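4.2. Ce que les assurés comprennent de leur franchise

J'en viens à la partie du travail qui m'a donné le plus de fil à retordre, et aussi, je l'avoue, le plus de plaisir. On a vu en 4.1 comment les 142 questionnaires avaient été recueillis auprès des clients de l'agence Jevau, à Grirovville, tous titulaires d'un contrat multirisque habitation. Je m'attendais à des réponses approximatives sur les exclusions (c'est le grand classique du genre) et à des réponses plutôt bonnes sur la franchise, parce que c'est une somme, qu'elle est écrite en toutes lettres aux conditions particulières et qu'on la paie de sa poche. Eh bien non !

La question était pourtant simple. On décrivait un dégât des eaux banal, un joint qui lâche sous l'évier, un parquet à reprendre, et on demandait combien resterait à la charge de l'assuré avec une franchise de 500 euros. Beaucoup de répondants ont donné le bon montant, mais les commentaires en marge racontent autre chose. L'un pense que la franchise est remboursée l'année suivante s'il n'y a pas d'autre sinistre. Un autre la confond avec le plafond de garantie, et plusieurs sont convaincus qu'elle ne joue que si l'on est responsable, comme ils croient l'avoir compris pour leur voiture.
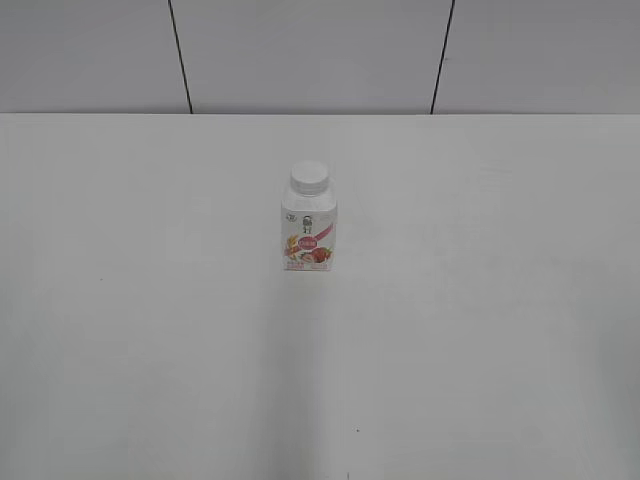

J'ai donc repris les questionnaires un par un, en mettant de côté la réponse chiffrée pour ne garder que l'explication. Ce codage est artisanal, je préfère le dire tout de suite, et un collègue aurait sans doute tracé certaines frontières ailleurs que moi. J'ai retenu 4 catégories : la franchise comme reste à charge (la bonne lecture), la franchise comme pénalité, la franchise comme avance, et tout ce qui ne rentrait nulle part. La troisième m'a vraiment surprise, je ne l'avais rencontrée dans aucune des lectures préparatoires, et je l'avais d'abord prise pour une étourderie isolée.

Or elle revient, et pas chez n'importe qui. Les personnes qui parlent d'avance sont presque toutes passées par la formule Tredis, dont la franchise baisse après plusieurs années sans sinistre. De là à penser que la somme versée « finit par revenir », il n'y a qu'un pas, et la brochure remise à la souscription ne fait pas grand-chose pour l'empêcher. Le mot « récupérer » y figure deux fois sur la même page, à propos de la réduction ! Je l'avais lue moi-même sans sourciller avant de commencer l'enquête.

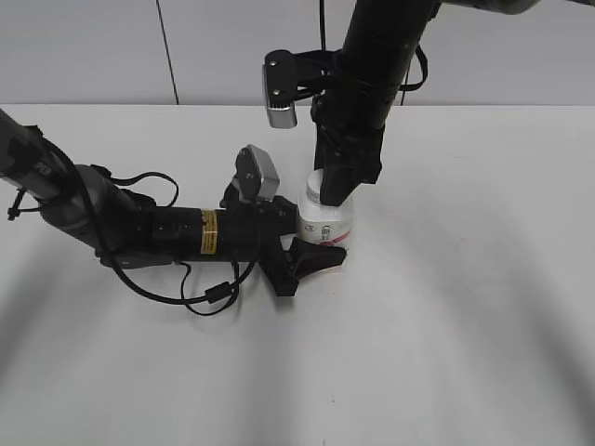

Reste la question du conseil. Les clients reçus en rendez-vous s'en sortent-ils mieux que ceux qui ont signé en ligne ? Un peu, oui, mais j'hésite à en tirer quoi que ce soit de solide. Les premiers sont aussi plus âgés, plus souvent propriétaires, et ils ont eu davantage de sinistres dans leur vie, donc davantage d'occasions d'apprendre à leurs dépens. Il aurait fallu apparier les deux groupes, ce que la taille de l'échantillon ne permettait pas. J'ai quand même mené 16 entretiens complémentaires en septembre, dans l'antenne du quartier Montoya, en demandant simplement aux gens de me raconter leur dernier échange avec un conseiller.

Ce qu'ils gardent de cet échange, c'est le prix mensuel. La franchise a été évoquée, ils en sont à peu près sûrs, mais souvent au moment de signer, quand on a déjà son manteau sur le dos. Une dame m'a dit avoir choisi la franchise la plus haute « pour être mieux couverte », et j'ai mis un moment à comprendre qu'elle lisait le tableau des options comme une échelle de garanties, du moins cher au plus cher. Vu la mise en page du tableau, je ne peux pas lui donner tort.

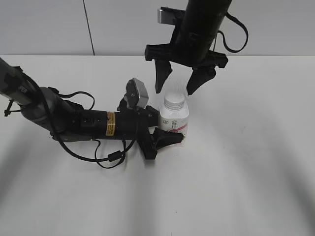 Figure 3. Deux bras robotisés et une bouteille blanche posée debout sur une table.

J'ai donc regardé ce tableau de plus près. Les options y sont rangées par franchise croissante, avec la cotisation dans la dernière colonne, à droite, en gras. L'œil file au gras et remonte ensuite, et la franchise devient une sorte d'étiquette de la ligne, un nom de formule. J'ai présenté la première version de cette analyse à l'agence, qui l'a accueillie plutôt gentiment, en soulignant que le tableau avait été conçu pour faciliter la comparaison. Sur le principe, je suis d'accord, mais comparer des prix et comparer des restes à charge, ce sont deux exercices différents.

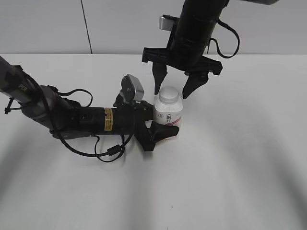

Anwara Fakir objecte, dans sa relecture de cette section, que je prête trop au document et pas assez à l'habitude : selon elle, un assuré qui n'a jamais déclaré de sinistre lirait de travers n'importe quel tableau, et il faudrait tester la même question juste après une indemnisation. Elle ajoute que la lecture en « avance » pourrait venir du dépôt de garantie des locataires, une somme qu'on verse et qu'on espère bien revoir. L'idée me plaît beaucoup, d'autant que je n'avais pas croisé cette catégorie avec le statut d'occupation. Je le fais en 4.3, avec les réserves d'usage sur les petits effectifs.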